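Bon. Le séchoir à pinces pour chaussettes. Tout le monde m'en parle depuis avril comme si ça allait changer ma vie, alors j'ai fini par m'y mettre. Fil de mauvaise foi (un peu).

La promesse : on pince, on accroche, on oublie. Plus de chaussette orpheline. Je demande à voir, parce que chez moi les orphelines disparaissent bien avant le séchage. 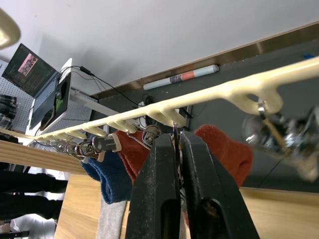
Et puis une pince par chaussette, c'est le mode d'emploi de Plilier qui le dit. Sur une lessive de famille, on se retrouve à pincer pendant 10 minutes ce qu'on jetait en 2 sur le radiateur. Où est le gain ?

Barış Oral me répond en privé que « le radiateur abîme l'élastique ». Peut-être. J'ai des chaussettes qui vivent sur un radiateur depuis des années et l'élastique va très bien, merci pour lui. 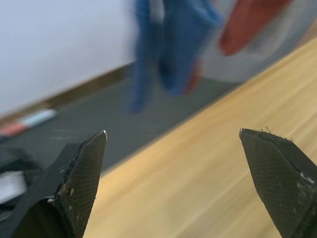 Parlons de la table, tiens. Tous les tutos disent d'étaler et d'apparier avant d'accrocher, donc il faut un plan dégagé, et qui a ça un soir de lessive ? Le bois clair, comme ici, je veux bien, on y repère une chaussette foncée tout de suite. Une grise sur un plan gris, bonne chance.

Le cintre, maintenant. Forme rigolote, jaune pâle, rien à dire. Mais six pinces ! Trois paires et c'est plein.
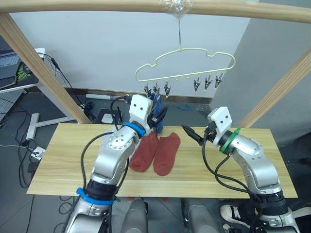 Le bleu foncé d'abord, côté gauche.

Nevzat Güler accroche par la pointe, moi par le bord-côte. On s'est déjà disputés là-dessus pendant 455 messages sur le forum de Mạch, je ne rouvre pas le dossier. Enfin si : par la pointe, l'eau descend dans le bord-côte, la partie la plus épaisse. Expliquez-moi l'intérêt.

Le modèle au-dessus, chez Platon, coûte 800 balles avec le portique. Pour des chaussettes. Je laisse ça là.

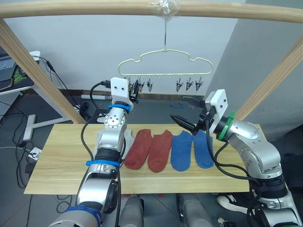

Ce que je garde quand même : poser les chaussettes à plat, côte à côte, avant de toucher à une pince. Là d'accord, on voit tout de suite celle qui n'a pas de copine. Mais ça marche aussi sans cintre - et sans tuto.

Verdict provisoire : utile pour qui fait de petites lessives et aime ranger. Pour les autres, je reste au radiateur. Si quelqu'un a tenu plus d'un hiver avec ce truc, racontez, je lis tout.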